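4.2 What ends up on the table

I should say straight away that I never set out to write about tabletops. When I began visiting the shared craft room at Tondport, I thought the interesting part would be the cupboards – who labels what, which shelf fills up first, all of that. But in January I started making notes on the big table as well, and those notes soon outgrew everything else I had. So this section is about small things left out on a flat surface, and what people do about them.

I made 14 visits to Tondport and 6 to the smaller room at Ildale, always at the end of a session. Each time I wrote down what was still out, whether it was in something (a tub, a tin, a box) or sitting on its own, and how far it was from the nearest edge. I didn't tidy anything myself, which was harder than it sounds!

The first thing I noticed is that containers drift to the back. People put a tub down near the far side, take bits out of it towards themselves, and the tub stays where it was. Mahrous (2011) found much the same with kitchen counters and called it the "back row", and I've borrowed the term because I can't think of a better one. In my notes the back row is nearly always made up of two sorts of container: open ones full of loose pieces, usually all one colour, and clear ones where you can see what's inside without lifting a lid. Both sorts get left out far longer than closed tins do. My guess is that a thing you can see into doesn't feel like clutter, so you stop noticing it.

The second thing is what I've been calling strays. A stray is one object lying by itself in the open part of the table, with clear space round it. Rings and discs are very common strays, along with lids and single blocks. Seven of the people I spoke to said they would happily walk past a stray, yet would stop to sort out a heap, and I must admit I'm just the same. Fig. 3 has both habits in it, with the containers towards the back and a green ring out on its own near the middle.

I had expected the Viltthorpe advice (put every container at the front before you start) to help with strays too. At Ildale, where they tried it for 20 days, the back row did get shorter – but the strays stayed put, and I come back to that in 4.3.
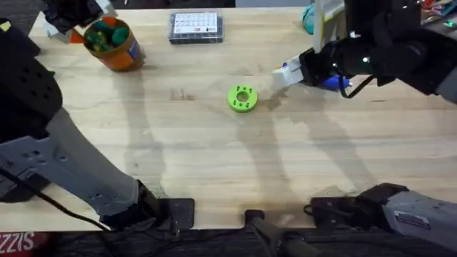 Fig. 3. Back row and stray: orange container of green pieces, clear box with a card inside, and a bright green ring on the open tabletop.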